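Kaltell Scheduler
Social post planning and approval for small communications offices

Overview

Kaltell is a browser-based tool for drafting, approving and publishing posts to several social accounts from one calendar. It is intended for freelancers and in-house writers who manage accounts on behalf of clients. No desktop software is installed. The current release covers text posts, link posts, single pictures and picture sets. Live video is not supported.

Accounts and seats

Each subscription includes 3 seats and 7 connected accounts. A seat can be assigned as writer, approver or owner. Writers can draft and queue but cannot publish to an account marked Restricted. Approvers can edit the text of a queued post; the earlier version is kept in the post history. Additional seats are billed monthly and can be removed at the end of any billing period.

Queue behavior

Posts are released in the order shown on the calendar. If two posts for the same account have the same release time, the one approved first goes out first. A failed post is retried at intervals for one hour, then moved to Held. Held posts are never released automatically.

Times are stored in the time zone of the account, not the user. Check this setting before importing a calendar from another tool.

Import and export

Calendars can be imported as CSV with one row per post. The maximum is 182 rows per file. Column names must match the template, including capitalization. Exports contain the post text, account, approver and release time. Comments are exported as a separate file.

Link tracking

Tags are added when a post is approved. Links that already carry tags are left unchanged. Shortened links are not expanded.

Picture handling

Files are accepted in JPEG and PNG format. Uploads are resized per network, and the original is kept in the library until deleted by an owner. Cropping is manual. Alternative text is entered once and applied to every network that accepts it.
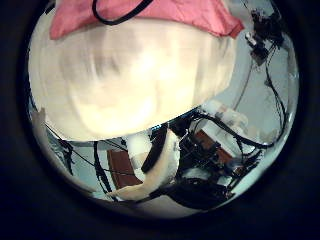
Library folders can be shared between accounts under the same subscription. Deleting a folder does not remove pictures from posts already published, but queued posts that use them are moved to Held.

Reports

Reports show reach, clicks and replies per post. Figures are refreshed overnight and may differ from those shown by the network itself. The Visside report format was withdrawn in September; saved Visside templates open in the standard format.

Support

Setup questions: Panya Nuchit
Billing and seat changes: Milagros Benavides

Replies are sent on business days between 9 a.m. and 5 p.m.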